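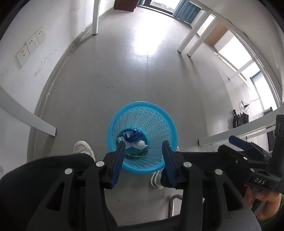
## Household Waste and Where It Goes: Notes for Session 4

Welcome back! Last time we finished on the rag-and-bone trade, and several of you stayed behind to argue about whether it counted as recycling (it did, and I'll defend that to anyone). Today we get to the dustbin itself, which I think is the best part of the whole course.

### 1. Before the bin

For most of history a household threw away very little. Food scraps went to the pig or the hens, cloth was cut down and worn again, and paper lit the fire. What was left was mostly ash. In towns that ash was worth money! Brickmakers mixed it into their clay, and dust contractors would pay a parish for the right to collect it. The word "dustman" comes straight from this, and so does "dustbin".

Read the Finerdale extract in your pack before going any further. It's a parish clerk's account book, and the dull bits are the good bits. Look at how the price of ash drops once the brickfields close. Within a few pages the parish has gone from being paid to paying.

### 2. What changed

Three things to keep apart in your essays, as they often get muddled:

- **Heating.** Gas and electric fires meant less ash, so bins got lighter.
- **Packaging.** Tins, then cartons, then plastic film. Bins got fuller but didn't get much heavier.
- **Shopping.** Self-service shops needed goods wrapped ready to pick up, where a grocer had once weighed them out from a sack.

Weight and volume pull in different directions here. A collection round planned by weight in the coal years made no sense a generation later, and you can watch councils slowly working this out in their minutes. I love this stuff, sorry.

### 3. Worked example: the Pletivitz street survey

Yesenia Solís and Simão Tavares sorted the rubbish from one street over 8 weeks, 509 bags in all. Their full write-up is on the reading shelf (please put it back).

Points to notice:

1. They sorted by material first and by room second. Bathroom and bedroom rubbish is usually left out of older surveys, so the second sort is very welcome.
2. Wrappers and thin bags made up a small share of the weight and a huge share of the items. Go back to section 2 and you'll see why that matters.
3. Tissue was put under "paper" in the first week and under "other" from then on. Anyone comparing the weeks needs to know that. It's on page 3 of the appendix, in tiny print.

Itzel Ventura's reply disagrees with them about food waste and is well worth ten minutes of your time.

### 4. For next time

Keep a rubbish diary for one room of your home. Write down each thing as it goes in, what it's made of, and how long you'd owned it. A receipt might last a minute, a toothbrush three months. Then write up to 1000 words on what a historian could and couldn't learn from your list.

Reading: Sandoval, chapter 2, then Quintero on street collection. If the Quintero is out on loan, the library has a scanned copy.

Session 5 is landfill. Bring a pencil, we're drawing cross-sections!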